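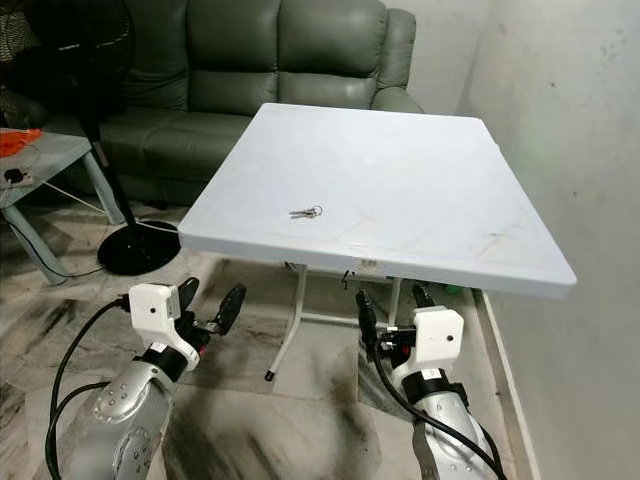 Figure 1. The two-arm kit at the folding table, keys on the tabletop.

Review of the Neststead Two-Arm Kit for a Key-Hanging Task
Project report, Introduction to Applied Automation
Lanying Shi, Brayden Marchand, Karine Lavoie
Advisor: Paavo Kettunen

1. Purpose

Our group was asked to pick a robot kit that a small household service could rent, and to say whether we would recommend it. We chose the Neststead kit. It comes with two arms, a gripper for each, and cameras for the head and wrists. The rental package we reviewed also includes the Jiang control software and up to 85 hours of remote support.

The task we set was to pick up a small bunch of keys from a table and hang it on a hook. We chose it because keys are thin, they shift when touched, and the ring has to end up on a hook that is not much bigger than it is.

2. Setup

We worked in a living room in August. Brayden did the first setup alone with the printed guide and Karine repeated it to check his notes. The guide is clear on mounting the arms but short on cable routing – it gives one drawing for both sides. We would like a drawing per arm.

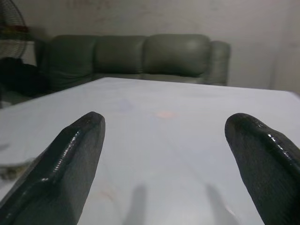

Calibrating the wrist cameras was the slowest part of the work. The software asks for a flat surface with enough detail to focus on, and it does not say how much is enough. Our tabletop is pale and nearly plain. The wrist view gave us one faint pinkish-orange stain past the fingertips and not much else to line up on, and the shadows of the fingers were softer than the ones in the guide. Lanying wrote to Neststead support, and Laurier MacDonald there suggested a printed checkerboard sheet. That solved it, but the sheet should be in the box.

3. Running the task

We controlled the arms by hand through the Jiang software first, then saved those runs as demonstrations. Each run began with the grippers open near the front of the table and the keys within easy reach. Lanying did most of the driving. The delay between the hand controls and the arms was small enough that she stopped noticing it after the first afternoon.

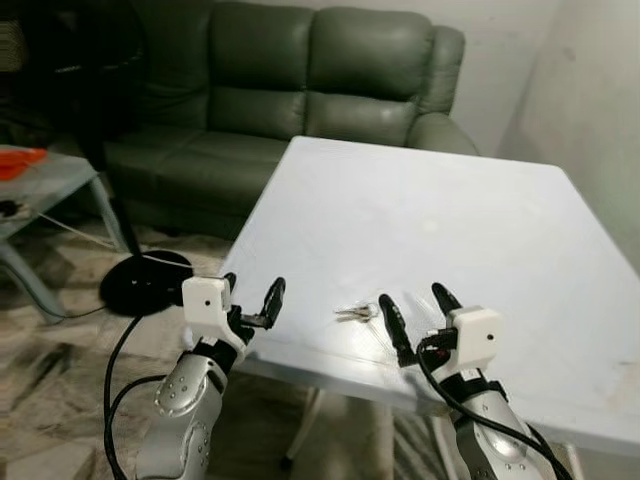
We used the same starting pose each time so the saved runs could be compared. The software has a button for returning to it, and the button was reliable. The grip force setting was less so. It resets to the default whenever the program is closed, and we lost part of a morning before Karine spotted this.

4. Hanging the keys

The hook side of the task needs more precision than the pickup. Small errors in height matter, and the operator has to judge depth from flat video. Switching between wrist cameras helped more than zooming did. With one gripper near the ring and the other held back, the second wrist camera showed the keys hanging from the left wire hook and the black finger beside them, a view the head camera could not offer at that distance. We recommend that new users learn the camera switch before anything else.

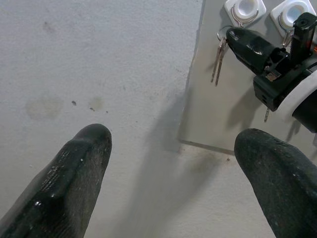

Fingertip wear is a cost that the price sheet leaves out. Neststead lists the fingers as good for 2,000 grasps and sells replacements in pairs. Ours were not new when we got the kit. Seen close up, the left finger has scuffed patches and white flecks of dust on it, and the right one looks more even. We wiped both before each session and did not replace either. Anyone planning 1,000 runs or more should order a spare pair with the kit.

5. Recommendation

We recommend the kit for supervised use, with the 2 changes to the package named above – a checkerboard sheet and a cable drawing for each arm. We also compared the price with the Gukthorpe kit, which costs less but has no wrist cameras. For work with small objects we would not choose it.

The saved runs and Karine's setup notes are in the course folder under Retitthorpe.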